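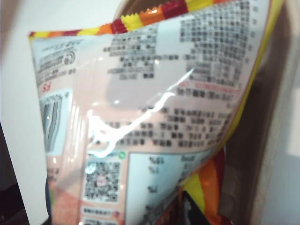 Post-fault inspection, packing cell 2, Viltard arm with Colto gripper
Clomthorpe site. This checklist was completed after the cell stopped itself twice in one shift in April. Both stops were logged as "grip lost during transfer." The item being handled was a crinkled snack bag, a type that has caused difficulty before: the plastic throws a jagged line of glare across the back panel, and the wrist camera must find a grip point close to it. The cell remained locked out until the items marked Fail were closed.

1. Emergency stop, operator side: Pass.

2. Emergency stop, rear: Pass, on second attempt. The button was stiff. Replace at next service.

3. Gate interlock: Pass.

4. Gripper finger pads: Fail. Left pad worn smooth at the tip. Both pads replaced. The log shows 1,000 cycles since the last change; the site limit is 700. The counter alarm had been switched off and is now back on.

5. Grip force setting: Pass. No change made. Raising the force to make up for worn pads is not permitted.

6. Wrist camera lens and mount: Pass with comment. Lens cleaned. Mount screws tight. Close-range views are slightly blurred and small print cannot be read. This does not affect grip point selection, but label checks must not be made from this camera.

7. Cell lighting: Fail. The overhead lamp had been turned toward the container. Lamp returned to its marked position and the bracket locked.

8. Behavior after lost grip: Fail. The arm waited 30 seconds before going to its safe position. Noguchi controller setting corrected and retested. The arm now moves to safe position at once.

9. Floor and walkway: Pass. One dropped bag removed from under the rail.

10. Lockout tags and log: Pass with comment. The first stop was reset without a log entry. Shift leads are to record every reset, including those cleared from the panel.

Result: Released for use at reduced speed. Full speed requires a repeat of items 4, 7 and 8 with no failures.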